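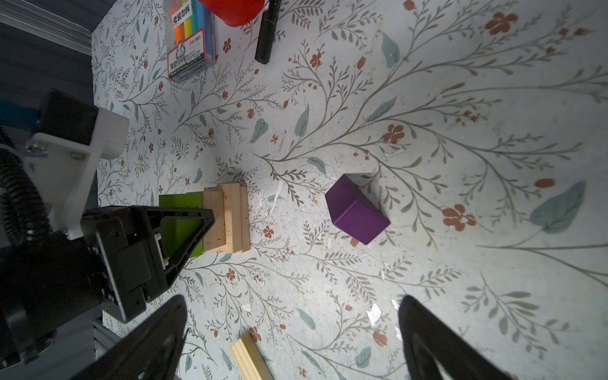 The Lilgate Pair is a tabletop two-arm robot kit sold by Gamano, a small maker of teaching and workshop equipment based in Grillton. It is sold for light sorting, stacking and handling jobs and for colleges that want two arms on one bench without the price or weight of a factory cell. First sold in December as a bare kit of arms and rail, later as a full workcell with walls. Both versions are still listed.

The name covers the arms, the bases, the control box and the software. The mat, blocks and pens used in most demo work are not part of the kit and buyers find their own.

Design

Two arms of the same build, bolted to one rail along the near side of the table. Each sits on its own base plate and ends in a two-finger parallel gripper. A small camera at each wrist looks down past the fingers, and a fixed camera can be added to the surround. The arms share a power supply but have seperate controllers, so one can be shut down and taken off while the other carries on.

Spacing between the bases is set by the buyer. Too close and the elbows foul each other, too wide and neither arm reaches the middle of the table properly. The manual gives a starting position and leaves it at that - several owners have complained.

Fingers are held on with screws and can be swapped. Gamano sells wide, narrow and rubber-faced sets, five in all. The open triangular finger is the most popular, being light.
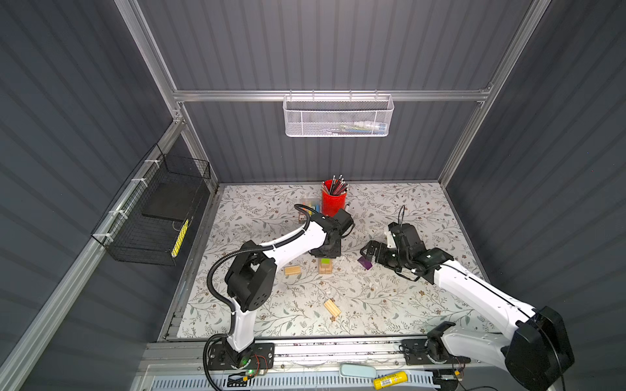 Workcell version

The workcell adds corrugated panels on three sides, held in aluminium rail, with the front left open for the operator. Baskets can be hung from the rails and are handy for pens, tape and small tools. Panels are grey only. A white version was shown once and never sold.

Assembly takes one person about a day, less with two. The panels slide in before the top rails go on, which the first printed manual had the wrong way round. Corrected in the 10th April edition.

Cables are the weak point of the layout. The conduit on each arm has to be looped with enough slack for full reach, but too much slack and it drags on the table or catches the other arm. Zip ties are supplied, 100 to a bag.

Use

Typical jobs are picking up a block, passing it from one gripper to the other, stacking, and clearing a table into a box. A stack of two pieces, say a green block set on a wooden one, is the usual first excercise in the course notes

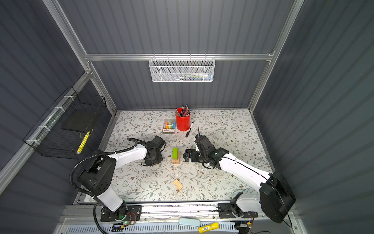
and the notes suggest leaving other things on the table while it is tried, such as a pen pot or a spare block, so the arms learn to work round them. Patterned mats are allowed. Plain ones give better results early on.

Service

Gamano does not repair the arms itself. Repairs go through Hordiienko, a service firm which also runs the spares shop and the paid setup visit. Cover lasts 90 days from delivery and can be extended. Gripper motors and fingers are counted as wearing parts and not covered - the most common grumble in owner reviews.

Reception

Mostly good. Reviewers liked the reach and the easy finger change, disliked the fan noise and the thin manual. More than 1,017 kits had been sold when Gamano last gave a figure, bare kits and workcells together.

Related articles
Gamano
Hordiienko service plans
Lilgate Single
Parallel gripper
Tabletop workcell
Wrist camera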